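June 2020

Back at the mug today. I had promised myself we'd be on to bowls by now, and I had told Testlow so in writing, which was my first mistake. My second was opening the tally sheet before coffee. It says 763 demonstrations of picking up and putting down small household objects, of which 223 are marked "usable, with notes." The notes are mine. Most of them say "hesitated."

I do hesitate. You sit there with the leader arm in your hand, the other arm copies you, and suddenly you can't remember how a person picks up a cup. I have been picking up cups for decades with no training whatsoever. Put a gripper at the end of it and I approach the thing like a man trying to get a cat into a carrier.

Tried the hand-guided way first this morning. You switch the motors to limp, take hold of the wrist and walk it through the motion yourself. It feels honest, like teaching a kid to write with your hand over theirs, only the kid weighs more and has no shoulders. The trouble is my elbow gets into everything. I reviewed the first batch and there I was in nearly every episode, one large sleeve passing through like weather. A policy trained on that would learn to wait for the sleeve. Deleted the lot, 11 episodes, and went back to remote.

Remote is cleaner and much harder on the neck. The lag isn't bad, just enough to make you feel slightly drunk. You close the trigger, nothing, you close it more, and then everything you asked for arrives at once. I've started talking to it under my breath. "Easy. Easy. There." None of that is in the data, thank goodness.

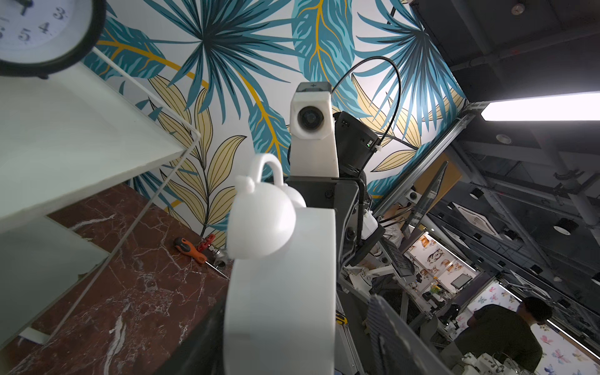 The handle is what gets me. If you come at the body of the mug you need the fingers wide and you have to be dead center or it skids. If you come at the handle you get a lovely firm grip and then the whole thing swings. I've been doing some of each, and the Prito notes are very stern about that: pick one strategy and stick to it, or the model averages the two and closes its fingers politely on the air in between. I read that paragraph twice and then went and did some of each again, because my hand had already decided.

So after lunch I made a rule. Body grasps only until I reach 300 good ones, then handles, in a separate folder with a separate name. I also wrote down how to start each episode: arm home, fingers open, breathe out, press record. Breathing out is not in any manual but it took the shake out of the first two seconds, which is where most of my "usable, with notes" come from.

It went better. I got a run of them where I didn't think at all, which seems to be the trick, and is a strange thing to aim for. The minute I noticed I was doing well I bumped the rim and had to bin that one. Kept the next.

Ran last week's checkpoint before shutting down, just to see. It went over to the mug, stopped a little short, waited, adjusted, waited, and then went in. I watched that pause and felt my face get warm. That's my pause. I'd know it anywhere. Of everything I showed it, it has picked up the dithering perfectly – the grasp itself is so-so.

Hakala wants a progress video. I may send the dithering sped up. The people at Zullthorpe, who are on drawers and have a much nicer leader arm than I do, claim to be finished in September, and I have decided to believe them only about the arm.

Tomorrow: retape the start marks, rename the folders before I forget which is which, trim the waiting off the front of today's episodes. Ice the neck tonight. Drank my tea from a glass.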